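Baskets, baskets, baskets: a morning with the people teaching two arms to tidy up

Stemura rents the ground floor of a unit in Trurkidside. Two arms on a table, a few desks, a kettle. I had an hour with the operator who runs most of the sessions and the engineer who trains the model afterwards. Notes written up fast, apologies for the joins.

First thing I asked was what they actually make. "Examples," the operator said. "That's the product, really. I move the arms, the arms remember what I did, and every go gets saved as one example. Then I do it again."

And again. The current job is called Dzene, after nothing in particular, and it is all about small plastic baskets. Pick one up, move it, put it back in the row. They have 761 examples saved so far. Sounds a lot. The engineer pulled a face when I said so. "For one task, with this much change in it, it's thin. I'd like another 200 before I train again."

Why baskets? "Cheap, light, they don't break when you drop them," said the operator. "And the sides are full of holes, so a finger can catch. You learn quickly where not to grab." The colours matter too. If the same colour always goes first the model learns the colour and not the basket, so the order gets swapped between batches.

I wanted to know about speed. Most of the footage I've seen from other labs is painfully slow. The operator laughed. "I was told to go slow at first. Then the model went slow as well, and it kept stopping halfway, like it had forgotten something. So now I go at the speed I'd want it to go. The wrist view gets smeary. Fine."
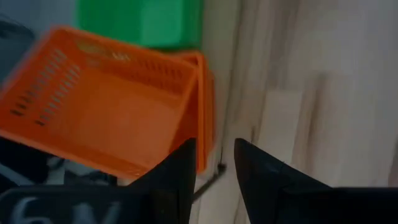
On smeared pictures and bad takes

The engineer is less relaxed about it than that makes out. "Some blur is useful. The model is going to see blur when it moves on its own, so it had better have seen it before. What I don't want is an example where the basket is a smear from start to finish. It has to be sharp at the grab."

So there's a check at the end of every session. Each example gets watched at double speed and marked keep, fix or bin. Out of the last batch 42 went in the bin. Reasons vary: a finger closing too early, a basket put down crooked, a long pause while the operator was thinking. Pauses are the worst of it, apparently.

"If I stop to scratch my nose, that's in there," the operator said. "It'll learn to wait for no reason. I've got very good at not scratching my nose."

What about mistakes, do they all go? No. This surprised me. A missed grab followed by a clean second try is kept, and marked up as a recovery. The engineer wants more of those. "A perfect set is a bad set. The first time it's a centimetre out it has no idea what to do, because no one ever showed it being a centimetre out."

They did try making the mistakes on purpose for one afternoon. Didn't work, said the operator, you can tell they're acted. The arm goes wrong too neatly.

Both arms go back to the same starting pose before each go, facing each other over the bare wood with the grippers open to the middle. I asked if that was fussy. "Bit fussy," the engineer admitted. "But if they start from anywhere, I need far more examples to cover it. We'll loosen it later on."

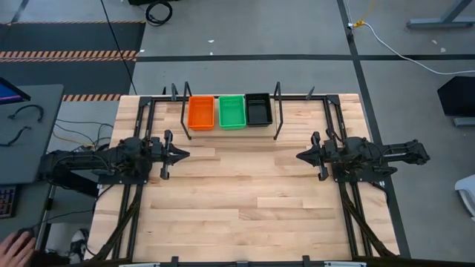 The operator works in blocks of almost an hour and then has to get up and walk about. It's the concentration more then the hands. By 4 in the afternoon the takes get sloppy, you can see it in the bin numbers, so afternoons are mostly for checking and for writing the labels.

Labels are a sore point. Every example carries a line of plain text saying what was done, and for the first few weeks each person wrote it their own way. "Move basket." "Basket moved to left." "Put the thing back." The engineer spent most of November tidying that up. There's now a short sheet of agreed wording taped up by the desk, which the operator says is followed "nearly always".

Money comes partly from Grosetti, who want shelves restocked in small shops and would quite like it soon. Will they get it? The engineer wouldn't give me a date. Baskets first, then baskets with things in them, and that second part is a different problem. Contents slide. The weight changes half way through the lift.

"I'm looking forward to that one," said the operator, already reaching for the controls again. "Something will be in them at last."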